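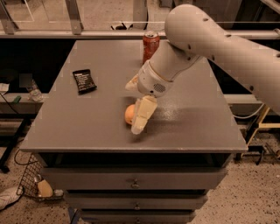

So the choir is back, and I for one can't wait! Dwight Pelletier has found us a new arrangement of the winter song we sang in January (the one where the altos got lost on page 2), and Diane Hawthorne is playing piano again. We have 30 folders ready to hand out, so please bring back your old one if it's still under a car seat somewhere, like mine was. 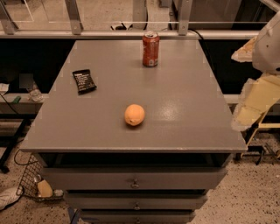 Do I have to read music to join?
Not at all, plenty of us learn by ear, and Diane will send you a recording of your part if you ask her.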